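Projects > Skiron > People and methods

Small things, two arms: a talk with Ruairi Cowie

Ruairi Cowie starts drawing before I have my coat off. On the whiteboard in the Liswood building there are already two arms, a rectangle for the table and a lot of arrows, and he adds more arrows as he talks. He has worked on the Skiron project since its first month, and he is so plainly fond of it that an hour goes by before I look at my list of questions.

The problem his group picked sounds modest. Teach a pair of arms to pick up small, rounded, lightweight things from a hard surface, and do it by showing them. A person guides the arms through the job, the cameras record, and a model learns to go from what the cameras see to how the arms should move.

"People expect the heavy stuff to be hard," Cowie says. "Give me a heavy box any day! A little round thing skids off if one finger gets there a moment early. You find out very fast how good your timing is."

The method he wants to talk about is called Kulletti, and it is a way of deciding which demonstrations matter. The group had recorded 3,457 of them by October. Training on the whole pile worked, more or less, but the arms were hesitant close to the table. They would come down, stop, shift a little, and stop again.

"We watched the wrist video for days," he says. "The wide view looked fine. Then you look from the wrist and the whole world is glare and scratches and a pebble-sized thing between two fingertips. That's where the decision gets made — in the last bit of the reach."
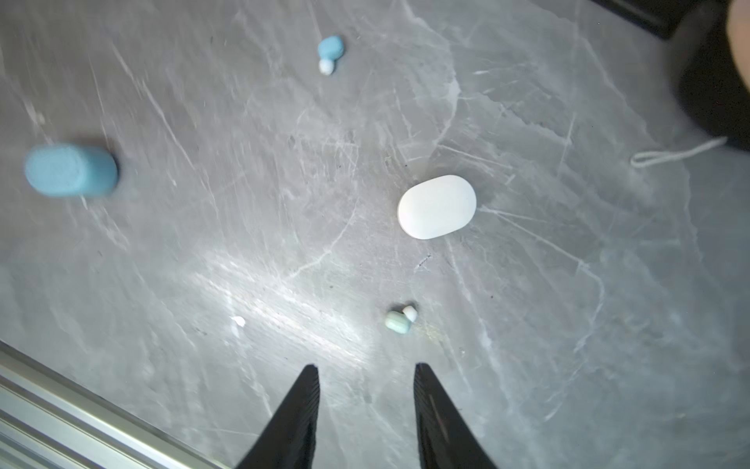

Picking the moments that teach

So Kulletti scores each demonstration on its final approach. If the fingers come in open, lined up and without a long pause, the score goes up. If the person at the controls dithered, it goes down. The group kept the best 2,000, trained again from scratch, and left everything else alone.

The difference was easy to see, Cowie says, even from across the room. Over 258 test runs with the new model, the stop-and-shift habit nearly went away. He pulls up two clips side by side and plays them three times, grinning, and I have to admit the second one is lovely to watch. The arm just goes down and closes.

"We threw out more than a third of our data and it got better. I didn't believe it, so I made Ngui run it again."

Ngui is the group's scoring and replay software, named long before he joined, and he talks about it as if it sat at the next desk. It lines up every camera by time, so that you can stop on one instant and see it from each wrist and from the fixed camera too. He thinks that tool is half the result. Before they had it, arguments about why a grasp failed could last all afternoon.

I ask why two arms, when one would do for picking up a bead-sized object. He is delighted by the question. The arms share one table, and the model drives both at once, so it has to learn when one should hold still. In a good run one arm can be holding something at the back while the other is open and waiting over clear floor.
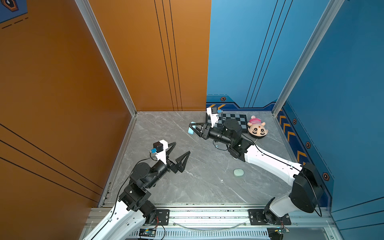 Both arms over the shared floor, the right gripper holding a light blue object.

The striped walls and the checkerboard get a mention as well. Cowie likes a background with plenty going on. "If it can only find an object on a blank sheet, it hasn't learned much about the object," he says.

There are weak spots, and he lists them without being asked. Pale things in strong glare are still the worst case. Objects that touch each other are nearly as bad, and the scoring says nothing useful about them yet, as it only looks at the fingers. A second version is in the works that will also score what the object does after contact. It has 4 rules so far, all of them on the whiteboard, one already crossed out.

He would like other groups to try the idea on data they already have. No new hardware is needed, he points out, only the patience to look hard at the last second of each reach. Then he remembers something about the third rule and goes back to the board with the pen, and I let myself out.

Skiron project, Liswood | Contact | Back to top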